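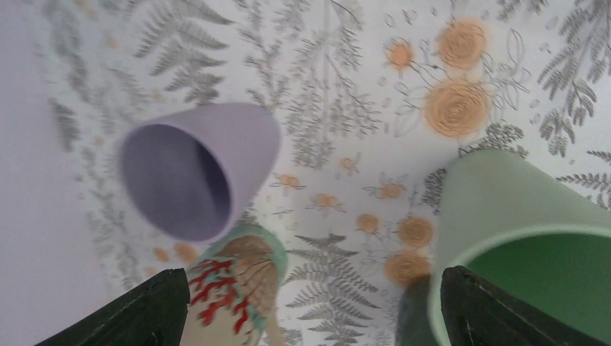 February, evening, Gurnstead hall

Serve test for the juniors, second round. Written by me (Lalit), please correct if I remember something wrong.

We used the same 29 balls for every player. Last time Trilok mixed old ones with new ones and the bounce was not comparable, so I put that result away. Table 2 only, because table 1 has still the slow corner near the net post.

Task: 100 short serves each, backspin, from the backhand side. A serve is counted if the second bounce stays on the receiver's half of the table. Break of 10 minutes after the first half.

Mio started very well and then lost the height. In the second half her contact came too late and the ball went long. She noticed it herself before I said something. Aarti is the opposite, bad beginning, and after the break she was very regular. I think she needs more warming up than we give.

Meenakshi wants to keep the toss lower. I told her it is legal only if the ball rises 16 cm from the palm, and in my opinion two of her tosses in each group did not reach it. An umpire at Dekudcombe will call this. She did not agree. We will film from the side and look together.

Rubber: Mio played with the Tundura sheet that she glued last week. One edge is lifting near the handle. Glue again before the next session, thin layer, and leave it under the books overnight.

The ball machine: the topspin wheel makes noise again above speed 6. Trilok opened the head and cleaned the hair and dust from the axle. Better, but it isn't gone. He will ask Ahuja for the price of a new bearing.

Receive practice was short today. Everybody pushes the short serve back too high on the forehand side. Next time I want a flick from this position, even if many balls go in the net.

To do:
- side video of Meenakshi's toss
- new net clamp screw, table 1
- longer warm-up for Aarti, compare both halves again
- entry list for Dekudcombe, Trilok has the form

Score sheets are in the blue folder. Mio's second page has my wrong sum, the correct one is in pencil.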